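Home | Issues | Articles | About

Folding and Hanging Small Textiles at a Shared Table
Kohei Hayashi
2021-10-31
Last updated: August

3. Setting and tasks

3.1 The table

All sessions in the Sundale study used a single light wooden tabletop set up on a carpeted floor. We kept to one table because an earlier round at Florkthorpe had used whatever surface was free, and the differences between surfaces showed up in the results. Cloth slid farther on a coated kitchen counter than it did on wood, and people made larger corrections there. The straight grain of the present table gave participants a line to square an edge against, and several of them said they used it.

The rack stood toward the far side of the table for the hanging task. Its position was left alone between trials unless a participant knocked it, in which case it was put back before the next item was handed over. Participants could hold the cloth wherever they liked. They were told to finish with the item on the rack and both edges hanging free, and were given no instruction on which side should face them.

3.2 The items

The cloths were plain, dark and without a printed pattern. We had tried checked tea towels at Catacutan and found that people lined up the checks and paid little attention to the hem. A solid color removes that aid. It also makes creases harder to see in poor light, so the lamps were kept at one setting throughout.

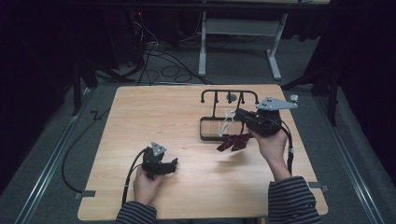

Figure 4. Hanging task. A dark maroon-red cloth is held above the table, in front of the rack.

Items were washed once before the study and then stored flat. A cloth that has been hanging for a day keeps some of its fold, and this changes how it drops when it is lifted by one corner. Before each trial the cloth was shaken out and laid down loosely on the near half of the table. We did not try to reproduce the same heap each time. Tritville, where the first protocol was written, had used a shaped box to form the heap, but the box left its own creases and we gave it up.

3.3 Trials and coding

The full set contains 1,236 trials, of which 400 are hanging trials. The remainder are folding and stacking trials and are treated in Section 5. A trial began when the cloth was first touched and ended when it was released for the last time. Regrasps were coded separately – a short pause with the cloth still held was not counted as one.

For hanging, we coded the first point of hold as corner, hem or middle. Middle holds were the hardest to code. The cloth gathers under its own weight and the corners fall at different heights, so that a corner can be hidden behind a fold until the item is turned. Where the two coders disagreed, the trial was viewed again by both and a single code was entered. A further 100 trials were recoded after the categories had settled, and those codes replaced the earlier ones.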